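Hekley Kitchen Notes
Home Pantry Soups Baking Cleanup About
Search this site ... Go

Cooking Dried Beans Without Fuss (and What to Do With the Whole Pot)

I love dried beans. I love them in the jar, I love them in the pot, and I especially love them at lunchtime when there's a container in the fridge and all I have to do is find a spoon. A lot of people tell me they tried them once, got a pan of little pebbles, and went back to cans. Cans are great, I always keep a few! But a pot of beans is one of the easiest things you can make at home, and most of the trouble comes down to old beans or a hurried simmer.

Buying them

Shop where the beans sell quickly. The bins at the Stuscombe market empty out fast, so what you get there is usually this year's crop or last year's. A dusty bag at the back of a shelf may be much older, and very old beans can simmer all afternoon and still be chalky in the middle. Look for smooth skins and good color. If there are lots of cracked or wrinkled ones in the bag, or a lot of powder at the bottom, pick another bag.

Don't mix a new batch in with the end of the old one. They'll cook at different speeds and you'll have mush and gravel in the same bowl (ask me how I learned that one). Finish the jar, wipe it out, then fill it again. I write the month on a bit of masking tape and stick it on the lid. My current black beans say October.

Sorting

Pour them onto a light-colored baking sheet and push them from one side to the other with your fingers. You're looking for small stones, clumps of dirt and shriveled beans. It takes a minute or two, and it's a very nice job for a kid. Then rinse them well in a colander.

To soak or not to soak

Soak if you've remembered, and don't worry if you haven't! A soak shortens the cooking and helps the beans cook more evenly, and plenty of people find soaked beans easier on the stomach. Cover them with cold water by at least three inches, since they swell a lot, and leave them overnight. If your kitchen is hot, put the bowl in the fridge.

I add salt to the soaking water, a tablespoon to half a gallon. My grandmother would have been horrified. She was sure salt made beans tough, but it does just the opposite for the skins, and the seasoning gets all the way in. Drain and rinse before cooking.

For a quick soak, bring the beans to a boil, let them go for two minutes, turn off the heat, put the lid on and leave them for an hour. Lentils and split peas need no soaking at all, so they're what I reach for when I've got home late.
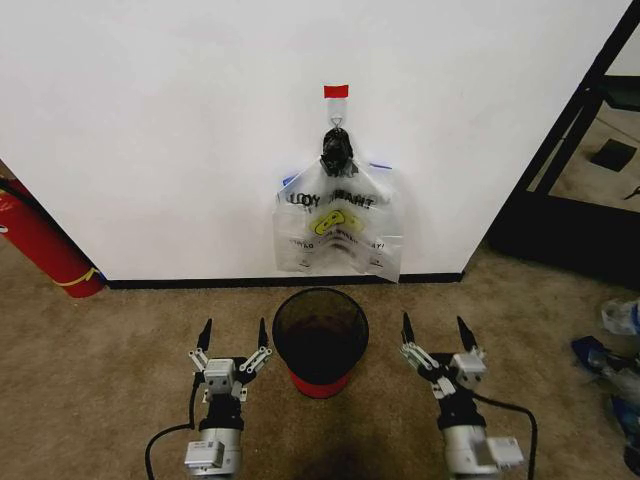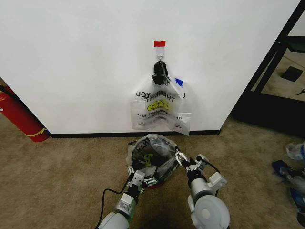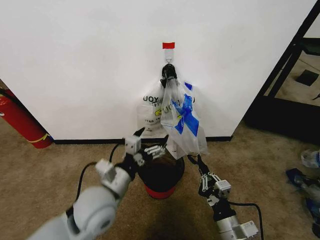

Cooking on the stove

Put the beans in your heaviest pot and cover them with fresh water by two inches. Bring them to a full boil and keep them there for ten minutes, then turn the heat down until you see just a lazy bubble here and there. That first hard boil really matters with red kidney beans, which contain something that can make you quite sick if they aren't boiled properly. Drain off their soaking water, too. For the same reason, don't put raw kidney beans straight into a slow cooker. Boil them on the stove first.

Things I like to throw in the pot:
- half an onion, peeled and left in one piece so it's easy to fish out
- two or three smashed garlic cloves
- a bay leaf
- a good glug of olive oil, which makes the broth silky
- a parmesan rind if I've saved one
- a dried chili for black or pinto beans

Hold back the tomatoes, vinegar and lemon juice until the beans are tender. Acid keeps them firm, and I once spent a whole evening waiting for a chili that simply would not soften!

Start tasting after forty-five minutes. Soaked black beans and navy beans may be ready not long after that, chickpeas often want an hour and a half or more, and unsoaked beans of any kind can go longer still. Taste several, from different parts of the pot. One creamy bean doesn't mean its neighbors are done. If the water drops below the top of the beans, add more from a hot kettle.

When they're still stubborn

Hard water slows beans down. We have very hard water out here in Tudside, and a small pinch of baking soda in the pot makes a big difference. Keep it to an eighth of a teaspoon for a pound of beans, or they'll taste soapy. If a pot has been going for three hours and it's still crunchy, the beans were probably too old. You can blend them after another hour and call it soup, and it'll be pretty good soup.

Cooling and keeping

Let the beans sit in their broth for a while once they're cooked, with the lid off. They drink up more flavor and the skins are less likely to split. Don't leave a big deep pot out on the counter all evening, though. Ladle the beans into shallow containers so they cool quickly, and get them into the fridge within two hours. They'll keep there for three or four days.

Freeze the rest in flat portions, broth included. A cup and a half of drained beans is close enough to what you'd get out of a can, so I freeze that much at a time and then I can use any recipe I like. Leave a little room at the top of the container. They thaw overnight in the fridge, or you can slide the frozen block straight into a soup.

And please keep the broth! It's good in rice, in gravy, for loosening a pasta sauce, or in a mug with black pepper on a chilly day. Chickpea broth can even be whipped a bit like egg whites, though I've only done it twice and one of those was a flop.

Crispy chickpeas

This is what happens to at least a third of my chickpeas. Drain them and roll them around in a clean dish towel until they're really dry, then let them sit out while the oven heats to 425. Toss with a tablespoon of oil and some salt and spread them on a sheet pan with space between them. Give them 25 to 35 minutes, shaking the pan every ten. Add paprika or cumin after they come out, because ground spices can scorch. They're best the same day. By the next morning they've gone a bit leathery, but they're still lovely on a salad.

Mashed beans on toast

Warm a cup of white beans with a splash of their broth and a spoonful of olive oil, and crush them with a fork. Stop while there are still some lumps. Lemon, salt, lots of pepper. Pile it on toasted whole grain bread and put anything on top: a soft egg, leftover greens, sliced radishes, the last anchovy in the tin.

If you're new to eating beans often, start with small servings and work up over a few weeks, and drink plenty of water. Your stomach does get used to them.

Next time I'll be writing up lentils, with the green ones first and then the little red ones that fall apart in twenty minutes and make the best soup I know.

Pantry Soups Baking Cleanup Back to top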